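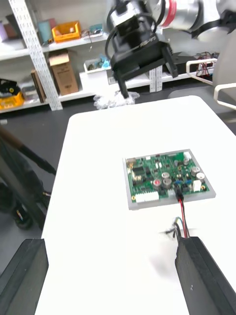

Is it worth repairing a dishwasher that is 15 years old? It depends mostly on whether you can still buy the parts and whether the tub is sound.

That's what I've come up with after a week of phone calls, and I'd like to hear from people who have been through it. Mine is a Nullero, the wide one with the two spray arms. It stops partway through the wash and sits there with the light blinking. Drain is clear, filter is clean, door latch clicks. The cheapest new one I like is 900 before delivery. The shop in Sivomia wants 64 just to come out and look.

dry_rack
Posted January 2018

---

oldfaucet wrote:
Pay the 64. Ask first if they take it off the bill when you go ahead with the work. Most shops around here do, and some only do if you ask.

Does it stop at the same point every time? If it quits right when it should start heating, I'd look at the heater or the thermostat. If it's random, I'd look at wiring in the door. Those wires bend every time you open it.

---

dry_rack wrote:
Same point, I think. I sat on the kitchen floor with a book for two cycles and it quit both times before the water got warm. They do take the visit off the bill, I called back and asked.

---

pantry_shelf wrote:
I'd replace it. I kept a dishwasher of that age alive for years and every part I put in it cost more than the one before. First the rollers on the lower rack, then the door seal, then the pump. By the end I had spent close to what a new one cost and I still had an old dishwasher. The new one is quieter and I can run it at night.

The other thing is water. Look at your bill.
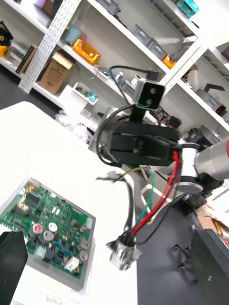 oldfaucet wrote:
Rollers and a door seal are wear items. You wouldn't count tires as a reason to scrap a car. The pump I'll give you.

The quiet part is true. The cycle on the new ones is also twice as long, so if you cook for a big family and run two loads in an evening, that matters. My sister bought one last May and she washes the pots by hand now to keep up.

---

pantry_shelf wrote:
Mine has a quick cycle. It gets plates clean. It doesn't do baked-on cheese, but the old one didn't either.

I do count tires, by the way, if I have to buy them the same year as brakes and a muffler. It's all money out of the same account.

---

linen_closet wrote:
Couple of things from someone who did this twice, once each way.

Before you decide anything, take the bottom panel off and look underneath with a flashlight. Two or four screws on most of them. You're looking for rust at the corners of the base and for white crust along the hoses. If there's crust at a clamp, the clamp is weeping and you can fix that with a screwdriver. Rust through the base means stop spending money on it.

Turn the power off at the breaker before you do this. The switch on the door is not enough.

Then write down the full model number from the sticker inside the door edge and call Chmielewska. They do parts only, no service. They looked mine up while I was on the phone and told me the heater was in stock and the lower spray arm was discontinued. That answered most of the question for me.
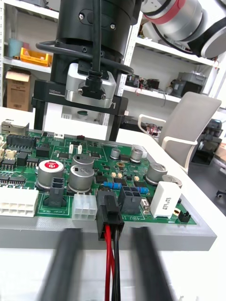
If they say the heater is available, get a price on the thermostat at the same time and have both put in on one visit. Labor is the expensive half and you only want to pay it once. Ask what warranty they give on the work, too. Mine was 90 days and I should have asked for it in writing.

Sudar will ship the same parts for less, but it took them three weeks and the box had the wrong gasket in it. They did send the right one after.

---

dry_rack wrote:
Thanks, that's useful. Panel is off. No rust that I can find. Some crust on the fill hose where it meets the valve, nothing on the floor. Calling about the heater in the morning.

---

pantry_shelf wrote:
If it comes to more than 300 all in, I'd still say buy new. With delivery, hookup and hauling the old one away you'll be at 1,000, and then you're done with it.

---

oldfaucet wrote:
Done with it until the new one breaks. I'd go up to half the price of a replacement if the base is clean. We're not going to agree on this one.

---

dry_rack wrote:
Heater and thermostat are both in stock. Shop is coming out next week and will bring them along. I tightened the clamp on the fill hose in the meantime. Does anyone know if the lower spray arm from the narrow Nullero fits the wide one? Mine has a crack near the hub.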